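Second thoughts on the drive swap

The last issue carried a cheerful notice saying that any desktop tower more than a few years old could be "brought back to life in an afternoon" with a drive swap and a wipe-down. I had my doubts when I read it. I have more of them now that I have been through the Vornby Street workshop's own notes, sat at the bench, and read the price sheet from Sovley, where most of our parts come from.

Start with the claim itself. The sheet from Sovley says a tool-free drive caddy makes the job "effortless." I would like to meet the person who wrote that. A caddy is a plastic sleeve. The drive sits in it, the sleeve slides into a bay, and a latch or a pair of tabs holds it there. When the plastic is new and the bay is square, fine. After years in a warm office the plastic can get brittle, and a tab that should flex will snap instead. Replacement caddies for older cases are hard to find, and the ones sold as "universal" fit about as well as universal things usually do.

The notice also skipped the part where you work out what you have. Two towers with the same outer case can have different drive cages inside, and the part number on the sticker tells you less than you'd hope. My advice to anyone coming to the October session is to lay the case on its side, take the side panel off, and look before you order anything. Check which way the latch tabs point. Check that the drive's connectors will end up where the cables can reach them. 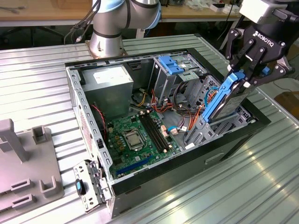
Then there is the question of whether a new drive does what people expect. Members keep being told it makes an old computer "feel like new." Going from a spinning drive to a solid state one does cut the wait at startup, I'll grant that much. It does nothing for a tired power supply. It does nothing for capacitors that are starting to bulge, and it won't help a machine whose owner keeps forty browser tabs open. If the memory is short, spend the money there first, or don't spend it at all.

The figure quoted last time was 1126 machines "rescued" across the region. I asked Dardo Medina, who put the notice together, where that came from. To his credit he looked it up. It is the number of machines checked in at the door, and the number that went home with working drives was never written down. Our own log is better kept and less flattering. It shows 196 towers in, and the column for what happened next is blank for a good many of them. I would want that column filled in before I told anybody to give up a Saturday's worth of patience.

A few things I do believe in, for what they are worth. Copy your files somewhere else before you open the case, and open one or two of the copies to make sure they read. Turn the power off, unplug the cord, and touch bare metal on the case before reaching inside. Slide the drive in evenly. If it stops partway, take it out and look down the bay for a cable in the way, and don't lean on it. The blue plastic in a case generally marks the parts you are meant to handle, though I have seen makers break that rule when it suited them. Keep screws in a cup.

Mind the sheet metal too. Cages and brackets are stamped, and the inside edges of the cutouts are often left sharp. Wyss sells a thin work glove that is supposed to solve this, and I found I couldn't feel a connector through it. Slow hands did more for me than the gloves. 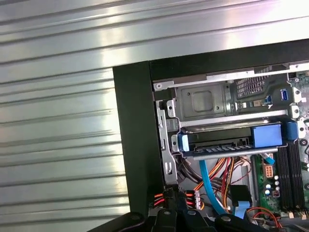 Chunhua Yin thinks I am being too hard on the whole business. Her tower had been sitting under a desk with a dead drive, and the swap took her most of an evening, including the time spent hunting for a cable that had slipped behind the cage. "It isn't like new and I never thought it would be," she writes. "It opens my tax folder and it prints. What else was I going to do with it, put it on the curb?"

Fair enough, and I would rather see a case reopened than thrown out. My quarrel is with the word "effortless," and with a sheet that doesn't mention the evening. The workshop has agreed to take that line out of the next notice. Bring your own caddy if you have one.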